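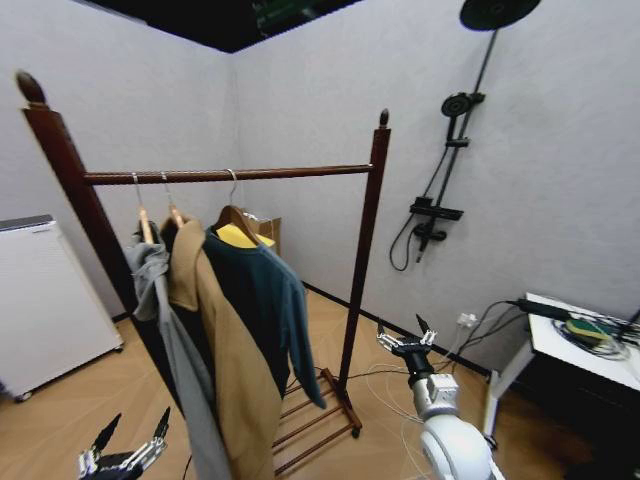

Coat and other things out on the rack, October.

Reproofing and mending thread, as a few of you asked how I get winter coats ready. I do it once a year and it takes an afternoon.

Start with the pockets. Empty them, turn them out and brush the seams. Last year I found a train ticket to Gorkside and 29p.

Wool coats don't need washing much. I brush mine downwards with a stiff clothes brush, then sponge the collar with cool water and a drop of wool wash. Air it overnight with a window open.

Check the buttons. If one is hanging by a thread, cut it off and start again – don't try to save the old stitching. Leave a shank about as thick as a matchstick for heavy cloth.

Linings go first at the armhole. A short split is a ten-minute job with a slip stitch. A long one I take to Abou Zeid on the parade. Fouad El Khatib did my last one and it was back in 4 days.

Moths: cedar blocks need sanding every couple of months or they stop smelling of anything. Check under the collar and inside the cuffs for grubs.

Hang everything on wide hangers and do up the top button. Shoes next week, if I get round to buying the polish.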